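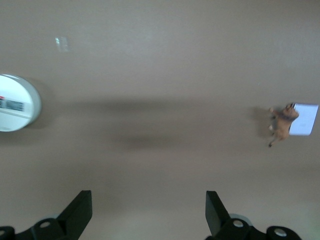
Fig. 4-1. Work surface.

4 Setting the travel limits and closing force

This section applies to the Nodix residential door operator mounted on a Ratier center rail. For side-mount (jackshaft) units, go to Section 6. Complete Section 3 before you start. The rail must be bolted to the header bracket, the carriage must be latched to the door arm, and the power cord must be unplugged until step 4.2.1.

CAUTION: Do not use the operator to correct a door that is out of balance. A door that will not stay at mid-height by hand has a spring problem. Have the springs adjusted by a trained door technician before you continue.

CAUTION: Keep people, pets, and vehicles clear of the door during all limit and force settings. The safety reversal system is not set until 4.4 is complete.

4.1 Before you begin

1. Pull the red release handle straight down to disconnect the carriage.
2. Raise and lower the door by hand through its full travel. It should move freely, with no scraping at the track brackets.
3. Stop the door halfway and let go slowly, keeping your hands near the door. It should hold its position.
4. Close the door fully and check that the bottom seal touches the floor along its whole width.
5. Remove or disable any slide locks. Remove pull ropes.
6. Push the carriage lever up to the RECONNECT position.

Note: On sectional doors with Pladura replacement seals, the seal may stand tall for the first few weeks. Set the limits as described here, then repeat 4.3 after the seal has settled.

4.2 Entering the setup menu

1. Plug the operator into a grounded outlet. The status light turns amber.
2. Press and hold the SET button on the rear panel until the light blinks, then let go. The display shows P1.
3. If the display shows E5, the photo eyes are not lined up. Go back to 3.7 and correct this first. The operator will not accept limit settings while E5 is showing.

The operator leaves the setup menu if no button is pressed for 82 seconds. Any limit not yet stored is lost, and the setup must be started again from step 2.

4.3 Setting the open and closed limits

1. With P1 showing, press and hold the UP button. The carriage moves at slow speed for as long as the button is held.
2. Release the button when the bottom edge of the door is level with the top of the opening. Do not run the carriage into the stop bolt.
3. Use short presses of UP or DOWN for fine adjustment.
4. Press SET once. The display changes to P2 and the open limit is stored.
5. Press and hold DOWN until the seal meets the floor and begins to flatten.
6. Press SET once. The closed limit is stored and the display goes dark for a moment.

The operator then runs the door through one full open and close cycle without further input – stand clear. During this cycle it measures the force needed to move the door in each direction.

Note: If the rail bows upward when the door is closed, the closed limit is set too low. Repeat 4.3 and stop the door slightly sooner.

4.4 Checking the safety reversal

1. Open the door fully.
2. Lay a 2x4 flat on the floor at the center of the doorway.
3. Press the wall control to close the door.
4. The door must stop on the board and reverse to the fully open position.
5. Remove the board. Start the door closing again and pass a broom handle through the photo eye beam. The door must reverse without touching the handle.

If the door stops on the board but does not reverse, lower the closed limit slightly, repeat 4.3, and test again. If the door fails a second time, disconnect the operator and call for service. Do not leave it in use.

WARNING: Repeat the tests in 4.4 every month, and after any change to the limits, force, springs, or cables.

4.5 Adjusting the force

The measured force is correct for most doors. Adjust it only if the door reverses with nothing in its path and has passed every check in 4.1.

1. Enter the setup menu and press SET until P3 shows.
2. Press UP one time to raise the force by one level. There are five levels.
3. Press SET to store the level, then repeat 4.4.

Cold weather stiffens rollers and hinge grease. If the fault appears in January and not in summer, lubricate the moving parts before raising the force. Do not grease the track.

4.6 Service counter

The operator counts each full open and close as one cycle. After 1,000 cycles the status light blinks green twice each time the door closes. Check the rail bolts, tighten the Rahman chain coupling to the mark on the link, and hold SET and DOWN together to reset the counter. The next reminder comes after another 1,000 cycles. The reminder does not stop the door from working.

Continue to Section 5, Programming remote controls.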